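About Flilier

Flilier is a small account help desk. We sort out logins, locked profiles, lost passwords, email that stopped coming in. Started in October with 2 phones and one shared inbox. Bigger now, still small.

What we do, short version: you write to us, a person reads it, a person writes back. No ticket robot, no "your call is important". If we can't fix it we say so and tell you who can.

Most of what comes in is the same stuff. Two-step codes going to an old phone number. A page with three admins and none of them work there anymore. Somebody got a strange email and clicked. We've seen it, dont be embarrassed.
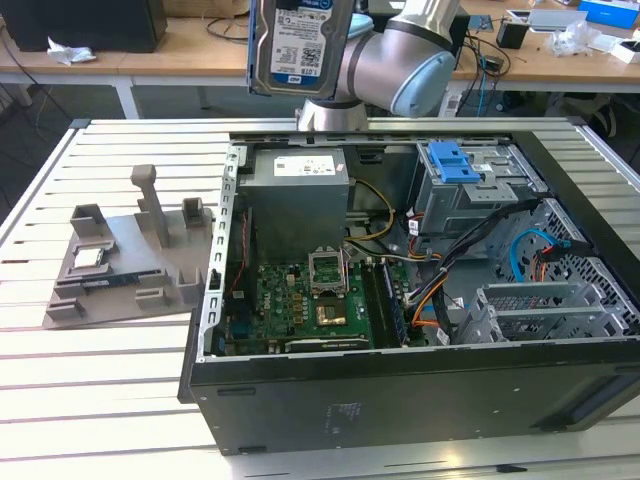 A WD hard drive and an open desktop tower.

We have two offices, Berero and Jonholm. Berero does phones, Jonholm does email and anything in writing. Call the wrong one and you'll get passed over, no big deal. Team of 21 between them, part timers included.

Last year we closed 464 cases for small shops and clubs through the Brandão plan, our flat monthly deal. Home users pay per case. Prices are on the pricing page, please check there first becuase they do change.

What we don't do: get into someone else's account. Not your ex's, not your employee's, not your kid's if they're grown. Please stop asking. We also never ask for your password, so if an email says it's us and wants it, delete it and let us know.

Hours are on the contact page. Holidays we're slower.

Page updated Mar 10, 2020. New staff photos coming soon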